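Forum: Desks, Tables and Work Surfaces
Thread: White board over a wood table, keep it or go back to bare wood?

benchmoss
Posted November 16, 2018

I have a light wood table that I use for sorting, small packing jobs and the odd coffee. The wood was picking up marks so I laid a flat white board over it. The board is a little smaller than the table, so a strip of wood still shows along the edge. It is matte, not glossy, and I was happy with it the first week.

Now I am less sure. Every speck shows. I wipe it down and the next time the light comes across it I see faint streaks again.

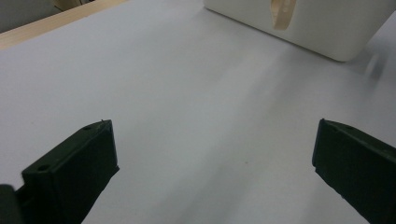

I have tried plain water, water with a drop of dish soap, and a spray cleaner called Edet that a neighbor gave me. The spray was the worst of the three. I don't want to sand or paint anything. I would like to know if people live with this or if there is a board that hides it better. Budget is under 100 dollars.

tallow_lane
Your streaks are cleaner residue. Go over it twice with a damp cloth and no product, then a dry cloth. Change the water in between. I have had a white top for 11 years and that is all I do.

Kerf458
I disagree that it is only residue. Matte white scuffs. Anything hard you slide over it leaves a gray line, and wiping won't do much for that. A melamine eraser takes it off but it also polishes the spot, and then you have a shiny patch in a dull board. I would go back to wood. Wood hides everything.

tallow_lane
Wood hides dirt, it doesn't get rid of it. For sorting small parts I want to see what is on the table.

Kerf458
Then use a tray and leave the table alone.

benchmoss
I do use a tray. It is a long white plastic one with raised walls and it sits lengthwise, back to front, on the right side. I keep it there so the middle stays open for whatever I am working on. The trouble is the cup. I always end up with a paper cup near the center and I reach over it all day.

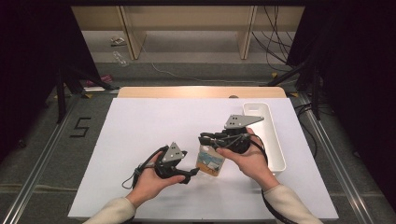

The board is not fastened down either. It stays put under normal use, but I think about it sliding when I lean on the near edge. Does anyone tape theirs?

orrin_flat
Don't tape it. Tape on a wood table pulls the finish when you take it off. Use thin rubber shelf liner between the two, cut an inch short on each side so it doesn't show. I bought a Skodetti roll and used half of it.

mapletop
Seconding the liner, any brand. Check it after a month or so, because some liners stick to varnish in warm rooms. Mine did, on a table that sits by a heater.

On the white tray: have you thought about a colored one? White on white is hard to see at the end of the day. I knocked mine off the table twice before I changed to a blue one.

benchmoss
The white doesn't bother me, I know where it is. But I could see that being a problem in low light.

Kerf458
Still say lose the board. If you must have one, get the Weltari in light gray. I paid 62 for the small size. Same matte surface and the scuffs don't jump out.

tallow_lane
Light gray looks dirty from the first day. We had one at work, a Benis, and people kept wiping it for no reason.

mapletop
For the cup, put it on the far corner, on the side away from the hand you use most. It takes a week to learn. Or get one with a lid.

benchmoss
Thanks all. I did the two damp passes and the dry cloth last night and most of the streaks are gone. A few marks stayed, so Kerf458 has a point too. I am ordering the liner and keeping the white board until December, then I will look at the gray one if I am still annoyed by it.

orrin_flat
Measure the table before you order. The narrow rolls leave you with a seam down the middle.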